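Running a repair shop on a street that keeps changing

She has the kettle on before I get my coat off. The shop is Jollus, two rooms and a back hall on a street that used to be all shoe stores, and it fixes sewing machines. Also sergers, the odd knitting machine, once an accordion ("never again"). She asked me not to use her name, says the customers call her Jollus anyway and she's stopped correcting them.

We had an hour. She had a treadle machine in pieces on the bench and kept working on it.

First question, the obvious one. How does a person end up doing this?

"I was bored and I was broke," she says. "My aunt's machine was skipping stitches and the dealer wanted 800 dollars for a new one. Wouldn't even look at the old one. So I took it apart on the kitchen floor. Took me most of July. Needle was in backwards."

Backwards?

"Backwards. The whole time. I'd had the entire thing in pieces and it was the needle."

She still checks the needle first. Then the thread path, then the tension, then the timing, and she will not be hurried through that order by anyone. A man stood at the counter last spring and told her it was the motor, it was definately the motor, and she nodded and changed the needle and handed it back to him. No charge. He came back with his wife's machine and then his mother's.

The ledger is a real one, paper, green cloth cover. When I visited it was up to 1,256 repairs. She writes down the model, the fault, what she did, and one thing about the owner so she'll remember them. Sample entries, read out to me with her finger moving down the page: "makes dog coats." "Sings." "Bobbin case in a sock."

Does she ever turn work away?

"Plastic gears. Some of them. If the gear's cracked and they stopped making it, I have to tell you the truth, I could get you another year maybe. People would rather hear that than pay me twice." A pause while she looks for a screwdriver, which was in her other hand. "I used to say yes to everything. Terrible. I was here at midnight with a machine I hated, for somebody who was going to hate me."

The parts problem came up again and again. She buys from Plallar when she can, a small supplier that still packs things in brown envelopes and writes the sizes on by hand. What Plallar doesn't have she pulls from dead machines, and the back hall is full of those. Shelves to the ceiling, motors in one corner, boxes of feet, a bread tin of springs. She knows where it all is. I asked for a zipper foot as a test and had it in my hand before I'd finished the sentence.

Her nephew keeps telling her to get into the modern side of things, drawings on a screen, parts made to order from a file. She's half persuaded. She had a hook guard made that way over the winter and it fits better than the original did. But she wants to hold a part before she trusts it, and she says the files people pass around are measured by folks who've never oiled anything. 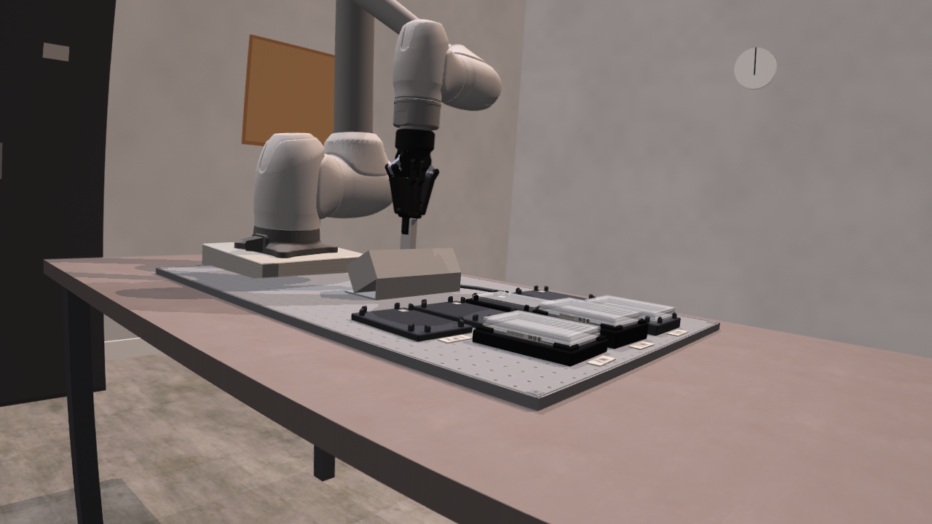 A regular who'd come in for a belt, and stayed, put in from the doorway that the new parts were fine by him so long as she was still the one fitting them. He'd had a guard put on elsewhere, he said, and it rattled for a month.

"It rattled because they left the washer off," she says, not looking up.

He agreed that it was probably the washer. He left with his belt and came back two minutes later for his hat.

So, money. She talks about it straight. A basic service is cheap and she knows it's cheap, she'd like to put it up and every year she doesn't. The rent went up and she took on school machines, 20 of them at a go, delivered in a van at seven in the morning with the threads still hanging off. Same faults on every one. Lint, mostly. Gum, sometimes. A hairpin. She likes the school job more than she lets on.

"You open it up and it's a whole semester in there," she says. "There was felt in one, orange felt, packed solid under the plate. And that machine was still sewing! Badly. But it was going."

Next door used to be a fabric store, Iluvitz, and when it closed she lost the people who wandered across with a bag on their arm and a question. It's a phone place now. Nice boys, she says, they take in her packages. But nobody buys a phone case and then remembers the machine in the closet.

What she did about that was start an evening class. Bring your own machine, learn to clean it, oil it, thread it properly. She figured on four or five people and got 15, in a room that holds maybe ten if they like each other. Chairs out in the hall. One woman brought a machine she'd owned for decades and never once opened, and she cried a little when the cover came off, then asked for the brush.

Isn't that bad for business, teaching them to do it themselves?

"No. They do the easy part and bring me the hard part. And the machine comes in clean, do you know what that's worth to me?"

There's an old Xenos on the top shelf behind her, black, gold lettering mostly rubbed away, that isn't for sale. I asked. She's been asked before, a lot. It was left for repair her first year and never collected, she called the number until the number stopped working. It's fixed. She runs it every few months to keep it loose.

"They might come in," she says.

The treadle was back together by then, or most of it. One screw left over on the bench. She looked at it, looked at me, said a word I won't print, and started taking the side plate off again.

Jollus is open mornings and most afternoons -- ring the bell twice, she'll be in the back. Classes start up again in October. Bring the pedal too, people always forget the pedal.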